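How to get black ribbed fabric soft again and stop it marking light wood?

posted by Vlad_Rundach

Hello everybody. I have a black top of ribbed fabric, and I put it often on my table, which is of light untreated wood. In May I noticed gray marks on the wood where the cloth was lying. Also the fabric is more stiff than before. I washed it 3 times already.
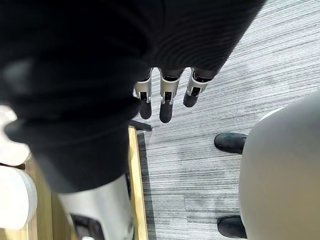
I use normal powder at 40 degrees and I dry it inside. Is the color going out, or is it only dust from the fibers? I don't want to sand the whole table.

Teodor Stoica

Dear Vlad, I had the same trouble in my flat in Clostthorpe. Please make first a small test: rub the fabric with a wet white cloth. If the cloth becomes gray, the dye is loose. Then wash it cold, alone and inside out, with half of the powder. Too much powder makes ribbed cloth stiff. For the wood, try a soft eraser along the grain, very gently.

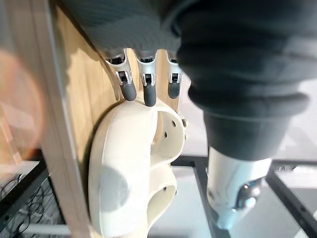
After this you can put a thin layer of wax, and wait one night before you put anything on it. On the side panels of my cabinet I did it two times and the marks did not come back. Please try it first in a hidden corner.

Trakura43

vinegar in the rinse, half a cup. works for me. no idea about the table, maybe use a tablecloth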